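Wiping Down White Boards and Light Wood Tables with Microfiber

These notes cover flat work surfaces: light wooden tabletops, white foam or corrugated plastic sheets used as table covers, and painted walls close to the table. The method uses one type of cloth throughout. Spray cleaners are needed in only a few cases, listed further down.

Cloth selection

Use a microfiber cloth with a visible weave. Very smooth cloths of the kind sold for eyeglasses slide over dust and push it to the edge of the board. A deep-pile car-drying cloth picks up well but leaves lint on foam. A medium general-purpose cloth, in the weight usually sold in multipacks, is suitable for everything described on this page.

Keep one color for tables and a different color for floors and sinks. Yellow is a practical choice for tables. Gray dirt shows on it early, and the cloth is easy to find against a white surface. Write the color assignment on the storage bin. Cloths that have been used with oil or floor wax do not go back into table use, even after washing.

New cloths should be washed once before first use. They shed during the first wash, and lint from a new cloth is difficult to get off a white board.

Folding

A flat cloth has one working face. Folded in half twice, it has eight, counting both sides and the inner faces exposed by refolding. Fold, wipe until the face is visibly gray, turn to the next face. When all faces are used, the cloth goes to the wash bin.

Bunching is acceptable for corners, seams and small spots. A bunched cloth has several soft layers and conforms to an uneven edge, but the pressure is uneven too, and on a wide area it leaves streaks. Gather it from the middle so that the hems stay away from the surface. Hems are stitched with a harder thread and can mark soft foam. 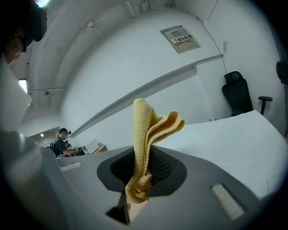

Stutdale Workshop Club, Surfaces and Storage Group

Dry pass

Always start dry. Grit that is moved around under a damp cloth acts as an abrasive, and white board material scratches easily. The scratches are not very visible at first. They fill with dirt over a few weeks and then show as gray lines that do not wipe off.

1. Lift small items off the surface. Do not slide them.

2. Move cables to one side or lift them over the back of the table. If a cable has to stay connected, wipe up to it, lift it, wipe underneath, and set it down on the cleaned part.

3. Wipe in straight, overlapping strokes from the far edge toward yourself. Overlap each stroke by a third of the cloth width. Circular strokes redistribute the dust and should be kept for stains.

4. At the near edge, roll the cloth under instead of flicking it off the table. Flicked dust settles on the floor, and a fan in the room will bring part of it back up.

Turn off any fan before the dry pass and leave it off until the damp pass is complete. The fan guard itself should be wiped at the beginning of the session, before the table. A dusty guard will undo the work as soon as the fan is switched on again.

Damp pass

Dampen the cloth with plain warm water and wring it out until it no longer drips when squeezed by hand. For a table of ordinary size, 20 ml of water is sufficient. More than that runs into seams.

Wipe in the same direction as the dry pass. Follow within a minute with a second, dry cloth. On light wood, standing moisture raises the grain and leaves a rough patch that then needs sanding. On foam there is no such damage, but water spots remain visible under overhead light.

For grease, add 2 drops of dish soap to the damp cloth, work it in, and wipe only the greasy area. Rinse the cloth, wring it, and go over the same area again to remove the soap. Soap residue is sticky and attracts dust faster than the original surface did.

Do not use the following on foam or corrugated board:

- Acetone or nail polish remover. Dissolves many foams on contact.
- Melamine sponges. These are a fine abrasive and leave a dull area.
- Powder cleaners of any type.
- Furniture polish. Makes the board slippery, and items placed on it will shift.

Isopropyl alcohol is tolerated by most corrugated plastic sheets and will lift pen marks. Test it at a corner first. Apply it to the cloth and never directly to the board.

Boards laid on round tables

A rectangular board on a round table gives a flat white area that can be taken away for cleaning, and it protects the wood. The corners are the weak point. Any corner that reaches past the tabletop has no support, and pressing down on it will lift the opposite side. Put the free hand flat near the middle of the board while wiping toward a corner, and reduce the pressure over the last few inches.

If the board rocks, there is usually grit or a cable underneath. Lift it, clear the tabletop, and lay it down again. Small squares of non-slip shelf liner under each supported area stop the board from creeping. Avoid double-sided tape on light wood. The adhesive pulls finish off when removed and darkens with age.

Boards with a seam or fold line need one extra stroke. Run the edge of a folded cloth along the seam, following its length. Wiping across the seam packs crumbs and dust into it. For a seam that is already packed, a dry soft toothbrush works, again lengthwise only.

The underside is frequently forgotten. Dust under the board is pressed into the wood by anything placed on top. Once a week, stand the board on its long edge against a wall and wipe both the back of it and the tabletop beneath.
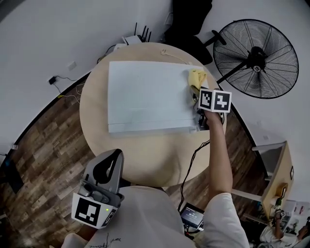 Walls, outlets and the floor strip

White walls next to a work table collect marks at chair-back height and at elbow height. Use a dry cloth first, then a barely damp one, working from the bottom up so that drips do not run over dry dirt. Matte paint should not be rubbed hard. Rubbing polishes the paint, and the shiny patch will be more noticeable than the mark was.

Outlets, plugged-in adapters and electrical panels are wiped dry only. No spray is used near them. For a distribution box set into the wall, wipe the outside face with a dry folded cloth and leave the cover closed. Warning labels should be dabbed lightly at the surface and not rubbed along their edges, as the corners will lift.

Network equipment kept on the floor gathers dust in its vents. A dry cloth over the casing is enough in most cases. Wipe the antennas from the base toward the tip, holding the base steady with the other hand. Raising the unit onto a small shelf or block reduces the amount of dust it takes in and clears the strip of floor along the baseboard for sweeping.

Dark baseboards show light dust. Fold the cloth into a narrow pad, place it over the top edge and draw it along in one pass. On a dark floor, finish with a dry mop parallel to the boards of the pattern.

Drying and parking the cloth

A damp cloth left bunched on a table takes hours to dry and begins to smell. It can also leave a mark on unfinished wood. Hang it opened out, with air on both sides. A rail, a hook or a wire rack will do. The back of a chair is common, though only suitable for a cloth that is dry or close to it, since padded chairs take up the moisture.
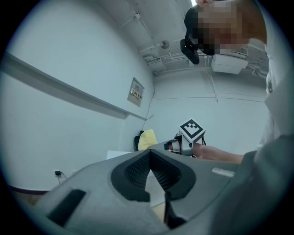

If several cloths are in rotation, hang the ones that still have clean faces separately from those waiting for the wash. The two look alike once dry. We use a Skilance clip rail with the left half for usable cloths and the right half for used ones. Any rail with clips would serve the same purpose.

Washing

Wash microfiber separately from cotton. Cotton lint lodges in the split fibers and the cloth stops picking up dust. Water at 100 °F is warm enough for ordinary table dirt. Use half the normal amount of liquid detergent. Omit fabric softener and bleach completely. Softener coats the fibers, and a coated cloth will smear.

Tumble dry on low without dryer sheets, or hang. High heat fuses the fiber tips. A cloth that has been overheated feels scratchy when drawn across the back of the hand and should be moved to floor use.

We retire table cloths when they no longer hold a small amount of water dropped on them. In our club the average cloth lasted almost 166 washes under these conditions. The figure was kept on a tally sheet that we started in December and is only valid for our own cloths and water.

Page revised 2025-03-25

Comments

benchside_r
Is the bottom-up rule for walls also for the dry pass? I always did that part from the top down.

Surfaces and Storage Group
Top down for dry, bottom up for damp. The text will be corrected.

corrugated fan
Alcohol took blue marker off my board but left a faint shadow. Second try the next day removed it. Mine is the 4 mm plastic type.

Ogbonna Frames
We cut board for customers and would add: seal the open flutes on corrugated sheet with clear tape along the edge. Otherwise water gets in during the damp pass and stays there.

tmk
The shelf liner squares work. I had used Vedavum putty before and it left oily spots on the wood.

benchside_r
Thanks. Does the liner need washing as well?

Surfaces and Storage Group
Rinse it under the tap when it stops gripping and lay it flat to dry.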